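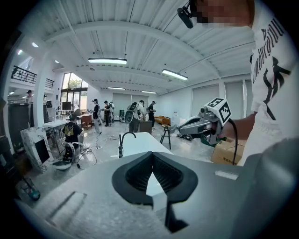

Why does a small town keep ringing a bell that has been cracked for most of its life?

Brelside rings it to close the market, and the market would feel unfinished without it. The bell was cast in 1706 and hung in a low tower behind the grain hall. It cracked in its third winter. The sound it makes now is short and flat, closer to a dropped pan than a church bell, and it carries as far as the river on a still day.

Ivana Gallardo has rung it for 11 years. She learned from her uncle, who showed her how to pull slowly and let the rope go early so the clapper strikes once and falls back. Two pulls mean the stalls can start packing. A third means the carts have to be off the square.

"People set their supper by it," she said. "If I'm late, I hear about it at the bakery."

The town has been offered a replacement more than once. A foundry in Skindlow quoted a price for recasting the old metal, and the council at the time put the letter in a drawer. Nahuel Garrido, who sells onions and seed potatoes near the tower steps, thinks that was the right call. He grew up in Amham, where the old bell was melted down and the new one is worked by a timer.

"It's a good bell," he said of the one in Amham. "I couldn't tell you what it sounds like."

In June the rope was changed and the wheel greased. The crack was measured again and had not moved — the figure went into the same ledger as the others, in pencil.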